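Bistik: Evening Drones for Harmonium and Bells

I have owned a good many recordings meant for sitting quietly or moving slowly, and most of them end up on the shelf after a month or so. Some are too pretty. Some have a voice on them telling me to relax my jaw, and then of course I can't think about anything except my jaw! So when a friend in my movement circle pressed a copy of Bistik into my hands back in July and told me to play it all the way through before I said one word about it, I took it home with fairly low hopes.

It is a two-disc set from Metton, a small label I had only known for its chant records, and it comes with a thin booklet of floor patterns for anyone who wants to walk or turn to the music. There are 3 long pieces. The first is almost all harmonium, one low chord held and leaned on until you start to hear little melodies moving around inside it. The second brings in hand bells, and the third (my favorite by a mile) puts the two together over a slow frame drum that doesn't enter until you've nearly given up on it. Altogether you get 44 minutes on the first disc and a bit less on the second, where the last piece has room to stretch out.

Let me say something about the sound, which I know matters to a lot of you who use recordings for group work. The harmonium was recorded close, so you hear the bellows breathing. My husband thought something was wrong with the speakers. I've come to love it, and I find that after ten minutes or so my own breath has slowed down to keep it company. If you want a smooth, polished background for a massage room, though, you might find it rough, and I'd point you to something gentler. 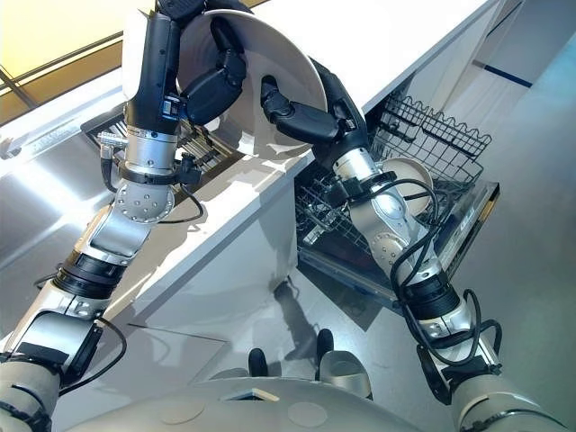
Jhonatan Puma
Contributing reviewer, Music and Movement

I've used the set in three different ways now. Alone, early in the morning, the first piece is plenty. I sit on a folded blanket by the window and let it run, and when it ends I go and make tea. With our circle, which meets in the old Correa hall (wood floor, terrible heating, lovely echo), we walked the first of the floor patterns to the second piece, and it took us several tries before we stopped bumping into one another at the turn. The booklet could be a great deal clearer on that point. The diagram shows everybody turning left, the paragraph beside it says right, and we had a long and quite cheerful argument over it before Lesego Pretorius, who leads our turning practice, simply started walking and the rest of us followed her.

The third way is one I hadn't planned on. I began putting the last piece on in the evening, at low volume, while I wrote in my journal, and I've filled more pages since summer than in the whole year before. Make of that what you like.

A few small grumbles. The gap between the first and second pieces is too short, barely a breath, and when you've been sitting very still the first bell can make you jump right off your cushion. The case is one of those cardboard sleeves that grips the discs so tightly you're afraid of scratching them. And the liner notes spend far too long on the tuning of the bells and hardly a sentence on the people playing them, whom I would have liked to know better.

If you already have Puvo, the label's earlier bell recording, you may wonder whether you need this too. I would say yes. Puvo is brighter and busier, good for a warm-up or for getting a sleepy group onto its feet, and it tires me if I play it twice in a day. Bistik has so much more space in it. I can start it over as soon as it's done, and some mornings I do.

Best for: sitting practice, slow walking, small groups with patience
Less good for: beginners who want spoken guidance, noisy rooms
Catalog number: Metton 939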